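Re: [growers-list] Storage charges and the forward contract for soft wheat

Müzeyyen Uysal
June 10, 2020
5 comments | 2 shares

Hello all,

I'm answering the message about the Lulport elevator from earlier in the week. I've put the part I'm replying to first and then gone through it in order.

> We were offered a forward contract by Mikonetti for October
> delivery at Lulport. The price looked fair to us, but the buyer's
> letter says drying and storage are "per the posted schedule" and
> nobody at the elevator could tell me which schedule that is. We
> have 4000 bushels we could commit. My brother would prefer to put
> everything in our own bins and wait. Has anyone on the list sold
> this way, and did the final check match what you expected?

We sold to Mikonetti under the same kind of contract the last 2 years. The check matched the first year. The second year it came in lower than I had worked out, and the difference was all in the deductions.

1. The posted schedule

There are two schedules at Lulport. One belongs to the elevator and covers grain delivered without a contract. The other comes from the buyer and is attached to the contract as a separate sheet. Ours was missing, and I signed anyway, which I would not do again. Ask Mikonetti for the sheet by mail or email and keep the copy with a date on it. If they tell you over the phone that the two are the same, have them write that down.

2. Moisture

The contract price is for dry grain at the moisture level printed on the front page. Anything over that gets docked in steps, and the steps get bigger as you go up. In our second year the loads came in wet after a week of rain, and we paid for both drying and shrink. I had counted only the drying. Work out both before you decide the price is fair.

If you have your own dryer it may pay to run the grain through it first. We don't, so I can't give you a cost for that.

3. How much to commit

I would not put all 4000 bushels on one contract. We committed 25 percent of what we expected to cut and sold the rest in smaller lots over the winter. If the crop comes in short, you still owe the full contract amount, and the buyer can charge you the difference between your price and the market price on the day. Read the paragraph on shortfalls. In our copy it was on the back.

Your brother's plan isn't a bad one either. Bins you already own cost you little apart from the fans and your time, but you carry the risk that the price drops, and you need cash from somewhere until you sell. Our seed and fuel bills come due in the fall, so waiting on everything was never open to us.
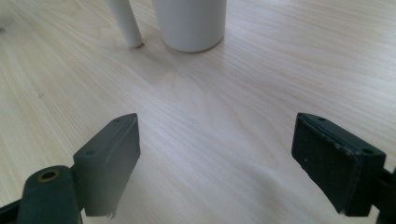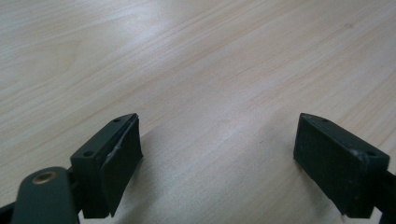 4. Freight

Check who pays if Lulport is full and the trucks are turned away. Our contract said the buyer could name another delivery point, and one load ended up at Kemppainen. It's a longer haul and the trucker billed us for the extra miles. We asked Mikonetti to split the bill and they did, but nothing in the contract said they had to. Ask for one line that covers it. They added it for us the next time without any trouble.

5. Other buyers

Wekunden was also taking soft wheat for October when I called. Their price was a little under Mikonetti's, with storage included through the end of the year, so the two offers were closer than they looked. I don't know if they are still buying. Their person at the scale house is easy to reach in the morning and hard to reach after lunch.

Whichever way you go, put the offers side by side on one sheet, with price, drying, shrink, storage and freight all worked out per bushel. Use a moisture figure from one of your wetter years. When I did that for our second contract, after the fact, every cent of the missing money was there to see.

One more thing on the payment date. We were paid on the last load delivered and not load by load, so a late truck held up the whole check. If you need the money by a certain day, ask about partial payment before you sign.

I can send my worksheet to anyone who wants it. It's set up for wheat, but you could change the shrink factor and use it for corn. Write to me off the list so we don't fill up everyone's mail — the attachment gets stripped here anyway.

Müzeyyen

Reply to list | Contact the list owner | Back to top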